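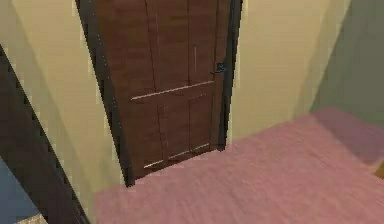
Progress report to the Karkier fund, second installment
August 13, 2024
Prepared by Wael Ghoneim, Vonddale household navigation project

The main event of this period was the open day, which your office asked us to hold and which we had been hoping you would forget. We set out 100 chairs. The sign-in sheet has 103 names on it, one of which is Hnatiuk, the name of our planner, entered in a child's handwriting.

Visitors watched the planner work its way through the simulated apartment on the big screen, room by room, with doors as the main attraction. Doors remain our largest line item in both hours and regret. The morning session went well. In the afternoon Hnatiuk stopped at a doorway for two full minutes, and a gentleman in the second row asked if it was thinking. I said yes.

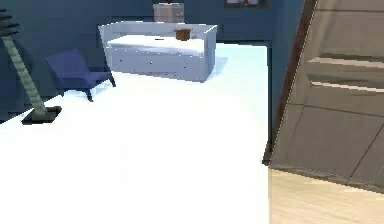 The furnished rooms drew most of the questions. People wanted to know who picked the furniture, and a few had firm views on the pink carpet. Fewer asked about path planning, though a group from Venitz stayed late and went through our failure logs with what I can only call enjoyment. They have offered to share their own logs in return.

Spending: $3,000 went to the open day against the same amount budgeted. Coffee was over, printing was under.

Still open: recovery after a blocked doorway, and tilted viewpoints, where localization drifts more than we promised you in the proposal. Both should be settled by October. The chairs have been returned.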